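Wanda Malinowski
Thread on the Tetulley hand kit. I said I'd write it up once we'd had it on the bench long enough to have opinions. I run the small test shop at Plukside and we paid full price for ours.

What you get: one five-fingered hand, a mounting adapter, a cable set, a control license and a year of email support. The hand costs $2287. The adapter is included. A second hand on the same order takes $100 off the total.

The seller is Gazi. They don't make arms and don't pretend to. You bring your own arm, and their adapter sheet tells you whether the bolt pattern will fit. Read the sheet before you order. The first version of ours listed the wrong screw length, and they mailed new screws without an argument.

Setup took us most of a day. The mechanical part is easy. Network settings ate the afternoon. The manual gives one default address on the quick start card and a different one in the PDF. The PDF is right.

Calibration is a menu item. You open the hand fully, hit start and keep your own fingers out of the way until it beeps. Do it again any time you change the mount.

Our main job for it is cup handling. Small cups, light, easy to crush or tip. That's what Cotavgate asked us to look at, and it's a fair test because a cup gives you two ways to fail: too hard and too soft. 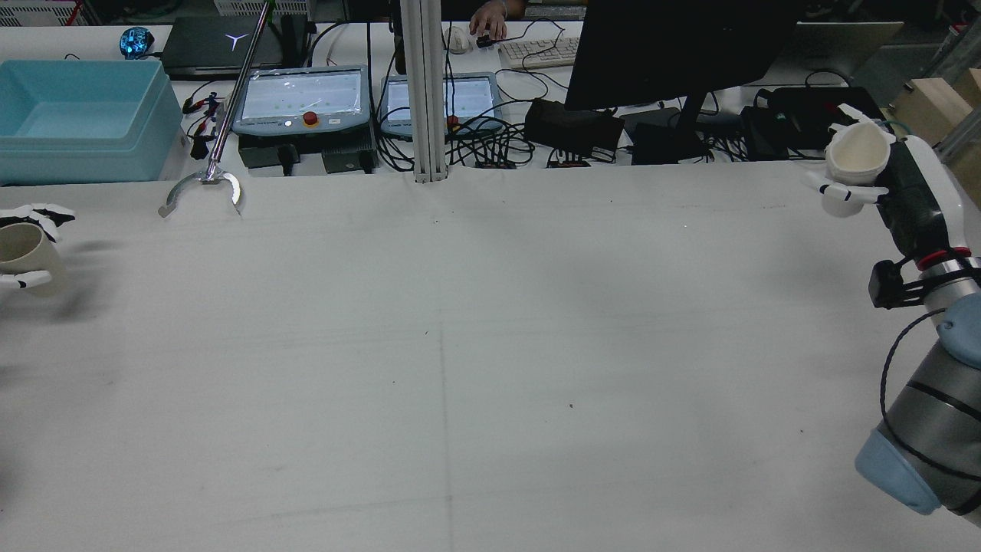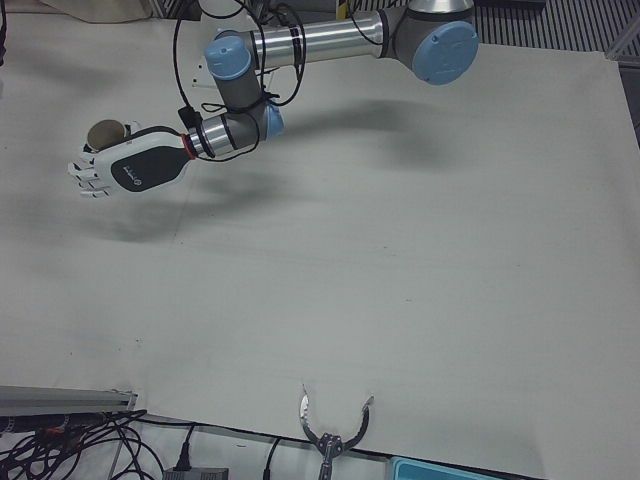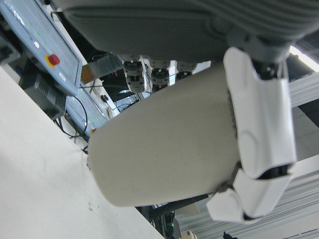

Ray, who'd read this far, replied asking if the hand needs a force sensor at the wrist to do cups, or if the current limit on the fingers is enough. He'd been quoted for both and the sensor was the expensive half.

Current limit is enough for us. There's a grip force slider in the software that goes from 1 to 10. We keep it low for cups. The steps aren't even, so the jump from 3 to 4 is bigger than you expect. I'd skip the sensor until you have a part that needs it.

Cables are my main complaint. The set is one length only, and it's long. On a short arm you end up with a big loop to manage, and the clips in the box are too small for the bundle. We bought our own. Gazi says a shorter set is coming in May. I'll believe it when it's in the catalog.

Software: the grasp library is decent. You pick a shape, set a width and it closes to match. Cylinder and pinch are the two we use. The sphere grasp closes the thumb too early and we gave up on it.

You can script everything in Python. The examples run as written, except the one for two hands, which has a typo in the import line. Support knew about it. It's still there.

Noise: quieter than I expected. You can hold a conversation next to it. The fingers make a small whine when they hold a position for a long time.

Spare parts. Fingertip pads are a wear item and come in packs. A full finger assembly is $778, and that's a lot next to the price of the hand. Ask about the repair plan before you buy. We didn't, and they won't add it later.

Would I buy it again? For light parts on a flat table, yes. For anything heavy or oily I'd stay with a two-jaw gripper and keep the money.

Next I want to try lids. If you have one of these running with a vacuum cup on the other arm, send me your mounting notes. Ours are a mess and I'd like to compare before I redo the bracket.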